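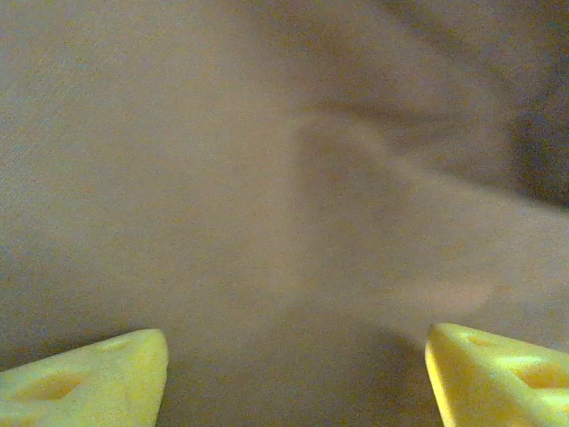

The surface up close. Light brown with small pink, orange and gray speckles.

What is this speckled surface and how do I clean it?

Posted by Hollis Lindqvist, April 2024

We moved into a rental in Trevness and the kitchen has a speckled tan surface that I can't identify. The landlord doesn't know what it is either, he bought the place with the kitchen already in. It looks a little pinkish in daylight. 

It always looks dusty to me, even after I wipe it. I have been using dish soap and a sponge. A neighbor told me to use vinegar, but I read that vinegar is bad for some stones and I don't want to lose the deposit over it. Is there a way to tell what it is, and what can I use on it in the meantime?

Demetrius Kasprzak
I wouldn't try to name it from a photo, and yours is out of focus anyway. Granite, laminate and solid surface all come in speckled tan. Look at an exposed edge, or get under the sink with a flashlight and look at the underside around the cutout. If you see chipboard with a thin layer on top, it is laminate. If the color and the specks go all the way through, it is stone or one of the solid materials. Stone usually feels cold to the hand – solid surface feels closer to room temperature.

Until you know, skip the vinegar and anything with bleach or grit in it. Use warm water with a few drops of dish soap, then go over it again with plain water, then dry it with a clean cloth. The second wipe is the part people leave out. Soap that stays behind dries to a film, and that could be your dusty look. Change the sponge too if it is old.

Renzo Longo
Had one like this in my last apartment. I used vinegar for years and nothing happened. Mine was laminate though.

Thaddeus Whitfield
Agree with Demetrius on rinsing. I would add that some of these surfaces are matte from the factory and will never shine, so don't go buying polish for it. I paid 18 dollars for a bottle of polish once and it left streaks that took a whole weekend to get off. Try anything new in a back corner first and let it dry overnight before you decide.

If you do find out it is granite, ask the landlord before you put a sealer on it.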